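**Note:** the July list replaces the older one. If you have a copy from before, please delete it, the column order is changed.

# Pluteo: lending list of the Udside games library

Pluteo is a small table of the games and game sets which can be borrowed in Udside and in the branch at Zirkthorpe. It has 300 rows, one row for each set. The file is plain CSV with UTF-8 encoding, and the separator is a semicolon, as some titles contain a comma.

## Columns

| Column | Meaning |
|---|---|
| `set_id` | number on the sticker, never used again after a set is retired |
| `title` | title as printed, in the original language |
| `branch` | `U` or `Z` |
| `container` | `box`, `bag`, `tin` or `case` |
| `loan_days` | 7 or 12 |
| `state` | `complete`, `playable` or `repair` |

The value `playable` means that something is missing but the game still works with the printed rules. A missing score pad does not change the state.
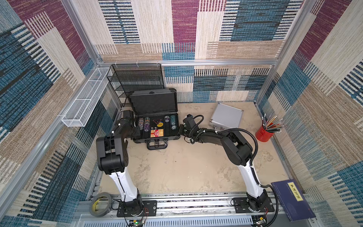

The `container` column gave us the most discussion, and the values are still not perfect. In the first version there was only `box`, and people who came by bicycle did not know what they would have to carry. We now write `case` for any hard shell with a lid and a handle, like the black one with the chips, and `box` for cardboard. Sets in a case are always lent for 7 days. If a set was moved from one container to another, only the present container is recorded.

## Known problems

- Titles from the Aoun donation were typed from handwritten cards. Accents may be wrong.
- 3 rows have no `branch`. These sets travel between both places and we did not find a good value.
- Expansions are sometimes a separate row and sometimes part of the main game. Please check the title before you count anything.

## Updates

Changes are entered on Friday after closing. The file shows the state of the shelves, so a set which is on loan is still listed.

Corrections are welcome. Please send the `set_id` together with the correction, the title alone is often not enough.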